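Nirura Disassembly Cell: Setup and Maintenance Notes

README for the Nirura data release

Scope

Nirura is a single-arm cell used to study the disassembly of end-of-life desktop computers. This file covers how the cell is prepared, checked and serviced. The format of the recorded trajectories is covered in a separate file, schema.txt. The release holds 1593 recorded runs, of which 69 were stopped by the operator and are kept in the folder named "halted".

Maintainers: Dineo Ngubane (cell hardware), Grigoris Margaritis (software and calibration).

Work platform

Towers are placed on their side on the slotted aluminium platform with the side panel already removed. The panel may be left on the platform beside the tower provided it does not enter the reach envelope of the arm. Slots must be vacuumed at the start of each shift. Loose screws in the slots were the most common cause of a tilted chassis in the early runs, and a tilt of even a few millimetres will spoil an approach to the processor area.

No tower is to be placed on the platform until its mains lead has been disconnected and the power button held down for ten seconds. 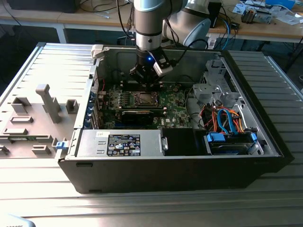

Cables are not tied back before a run. The project decided in June that the arm should meet them as they were left by the previous owner, and any operator who moves a cable by hand must record this in the notes field.

Gripper

The gripper is to be inspected before the first run of the day. Finger pads are replaced after 665 cycles or at the first visible nick. After any change of pads, the Posadix calibration routine must be run three times, and the results must agree before the cell is returned to service. If they do not, check the wrist bolts for torque and repeat.

The gripper cable requires particular attention. It must have enough slack for full wrist rotation but must not touch the chassis at the lowest point of travel. Two cables were damaged before this rule was introduced.

Faults

An arm that stops above the tower should be raised in manual mode before anyone reaches into the case. Do not restart the program from a paused state. Record the fault code in the Cikis log, including faults that clear by themselves.

Known issues

Joint temperature readings are missing from some early runs. Runs recorded before the second calibration use an older tool offset, listed in offsets_old.csv.

Requests for corrections should be sent to the maintainers with the run number.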